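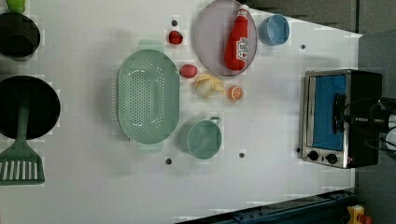
# Two-finger or soft gripper for a play kitchen task set?

**Jui-lin Leung**

Hi all! I'm setting up a tabletop task set for our small lab and I'm stuck on which gripper to commit to for the rest of the year. The tasks are all play kitchen stuff: put the strawberry in the colander, hang on to the mug by its handle, lay the ketchup bottle on the plate, move the banana without squashing anything. Nothing heavy, but the shapes are all over the place and I love that about it.

I've got two candidates on loan until the end of the month. One is the Plolline parallel gripper with the flat rubber pads, the other is the Pleklow three-finger soft one that runs on air. I've done 30 tries per object with each, using the same overhead camera and the same controller (a Flumen, older firmware).

What I've seen so far:

- Small round food: Pleklow wins easily, it just closes around it
- Plate: Plolline, no contest, the soft fingers slide off the rim
- Mug or cup on its side: both okay from above, both poor if the opening faces the arm
- Colander: the Plolline can take it by one of the flat end handles, but the whole thing swings

I also want to open the toaster oven door later on, and maybe turn the knobs. Does anyone run one gripper for all of this, or do you swap partway through? And is it worth putting a second camera on the wrist? My overhead view is lovely for planning, but it tells me next to nothing about height.

---

**Mwajuma Swai**

Oh, this is a fun one! I went down the same road in April and ended up with the parallel gripper for everything, but with different fingertips.

The flat pads are the weak point. Take them off and try a pair with a shallow V groove running up the middle. A little strawberry sits in the groove and stops squirting out sideways, and you still have a thin enough edge to get under a plate rim. Mine are printed in the flexible filament our library stocks, 14 mm wide at the tip. I tried wider and they bumped into whatever was sitting next to the thing I wanted.

For the colander, don't lift it by one handle. Pinch the long side wall near the middle and it comes up much more level. If you really need the handle for your task, go slower and give it a second to settle before you move across. It'll still swing a bit – that's just where the weight is.

The oven door is where I'd worry about soft fingers. You want something stiff that you can hook behind an edge and pull. Knobs are doable with the V tips if your wrist has enough turn left in it, so check your joint angle *before* you grab. I lost an entire afternoon to an arm that ran out of rotation halfway through every turn and then stopped with a very polite error.

Yes to the wrist camera! Mount it off to the side and tilted in, so you can see both fingertips. I kept the overhead one for finding things and used the wrist one for the last few centimetres. My grasps on the plate got better the same day. Watch the cable, though. Leave a loop near the last joint and tape it in two places.

Would love to see your numbers when you've finished. Did you log the misses by type, or only pass and fail?

---

**Tin-yau Huang**

soft gripper all the way, we use the Lungu one and it picks up everything. just turn the pressure up

---

**Ho-yin Chang**

I'd be a bit careful with turning the pressure up. On ours it helped with the bottle and made the small food worse, as the fingers curled early and pushed the piece away before they closed on it.

Mwajuma's fingertips are a good idea, and I'd try them before buying anything. One thing to add is the controller. Older Flumen firmware only sends gripper commands once the arm has finished moving, so both of your grippers are being tested with a pause before each close. Update it and repeat a handful of your tries, especially the cups. We've got 2042 grasps logged across two arms, and 731 of those were done before the update. The early ones are so much slower that I now keep them in a separate folder and don't compare across.

Swapping partway through is fine if you have a proper quick changer. With four screws it gets old by lunchtime, and you'll need to check your tool offset each time you do it.

---

**Jui-lin Leung**

Thank you, this is brilliant! I only logged pass and fail, Mwajuma, so I'll add a column for slipped, pushed away and missed completely. Firmware is downloading now, and the V tips are queued on the printer for tonight. I'll leave the oven until I've got the wrist camera on, and post the new table here once the cups are redone.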